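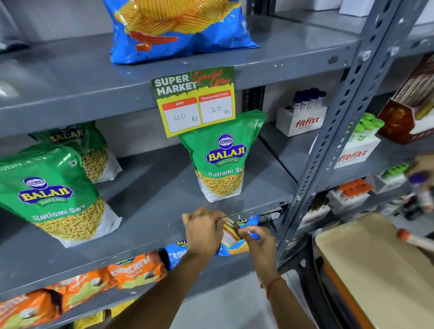

Durberg Shelf Work Group, Learning and Recording

For release Thu 23 March

Durberg finishes first set of price card recordings for Ojo, and makes no promises about robots

STIDDALE. Durberg has closed the first round of recordings for Ojo, its attempt to teach a machine to do small shelf jobs in grocery stores. The set holds 3016 usable examples of people putting price cards on shelf edges and handling the goods around them. No robot has been trained on it yet. Readers who have seen a lot of announcements about stores that run themselves may want to keep that second fact in mind.

The work is plain. A person stands at a shelf of snack packets, takes a card and presses it onto the metal edge with both hands. A camera worn at head height records what the hands do. Then the person does it again somewhere else on the shelf, with different packets in the way.

In all, 3566 recordings were made. The rest were thrown out, most of them because the hands left the view at the moment the card went on. Durberg is giving both numbers, having read too many releases in this field that give only the larger one.

"I was against starting with price cards," said Marcelle Carré, who leads the group. "It looked too easy, and I thought we'd end up with a pile of video that taught a machine nothing a hook and a clip couldn't do. I've moved a little. The card bends, the packets lean out over the edge, and people use the left hand to hold and the right to push without thinking about it. Whether a model can pick that up from watching, I don't know. I'd want to see it work on a shelf it has never been near before I said so in public."

Cards differ more than the planners expected. Some hang down from the lip of the shelf with a price before and a price after, filled in with marker. Others sit flat on the edge with their price boxes still blank. A system that has only watched one sort may well be useless with the other, and the group asked for both.

There are gaps. All the shelves are metal. Most of the goods are light packets that give when pushed, and a glass jar won't behave that way. The same few people appear again and again, so the set may teach the habits of those people more than it teaches the job. Durberg has no fix for this last point beyond recording more people, and the budget for that has not been agreed.

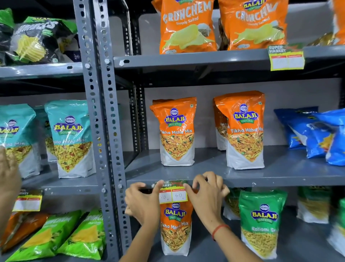 Does more recording time make the system better?

Up to a point, and we haven't found where the point is. Repeats of the same move on the same shelf add very little. New shelves, new goods and new people should add more, though we have yet to test that on a working arm.

Grelside, the grocery chain that has agreed to look at the results, has not ordered anything. It will be shown two trials in October, on shelves that were left out of the recordings. Each trial asks the arm to place 10 cards. A card counts only if it stays on and can be read from the aisle, and a member of Grelside's own staff will do the judging. If the arm needs a person to step in, that card is marked as failed.

Durberg will publish the scores from both trials, including a zero if it comes to that. It will not put out edited clips of the better attempts before then.

"Store staff ask me if this takes their job," Carré said. "I tell them it can't hang a card yet. They're right to go on asking, though, and we owe them a better answer than that by the fall."

The recordings stay with Durberg for now. Research groups that want to look at a sample may write to the Shelf Work Group at the Stiddale office. Requests should say what the sample is for and who will see it.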